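Home | Projects | Reports | Workshop booking | Contact

Planning the equipment for a garment folding station
Student project report, Jornwood technical programme, group 4

1. Starting point

Our group received a budget of 3,000 euros for the whole project. From this money we had to plan a station where a person can fold clothes with a hand-held gripper, and later a robot arm can learn from the recordings. The arm itself belongs to the department and was not part of our calculation. In the first week we made the mistake to look only at prices of grippers. The table, the background and the garments were missing in our first list, and we had to write it again in August.

2. Offers

We asked two suppliers. Hevik offered a finished set with gripper, camera and software for more than our full budget, and the delivery time was 8 weeks. Wodico offered only the gripper parts and the camera for 1,718 euros. The assembly we would do ourselves. We decided for Wodico. It was cheaper, but the stronger argument for us was that the finger pads can be ordered separately. Soft pads wear out when they rub on fabric, and a set that must be replaced complete would be a problem for the next group.

For the work area we planned 400 euros. This includes the black cloth for the background, the wooden board and the clothes. 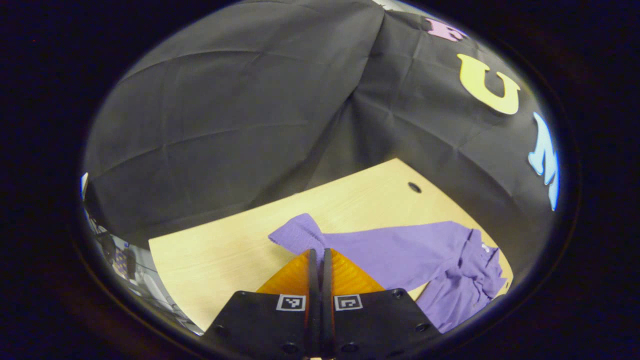 The garments were the position which we estimated worst. At the beginning we wrote down T-shirts only, since they are cheap and flat. Our supervisor asked for long sleeves also, because a sleeve has to be gripped and laid down before the body can be folded. Second-hand clothes solved this without extra cost. We recommend to buy different colours, but not black ones if the background is black.

3. What we would plan differently

The screws and the printed markers were forgotten in both versions of the list. They are small costs, but the order came late and we lost time in the workshop. We also did not reserve money for a second set of finger pads. The Cheng method for cost planning, which we used in the course, has a line for wear parts. We left this line empty and we should not have done it.

The remaining money stays in the project account for the next group. They should first ask Wodico for the current price of the pads and then decide about a second gripper.

Comments (3)

workshop_b: Good to see the prices written down. Did Wodico charge the shipping extra?

group 4: No, it was included in the offer.

tinplate: We had the same trouble with the screws last year. Order a mixed box, it is used up anyway.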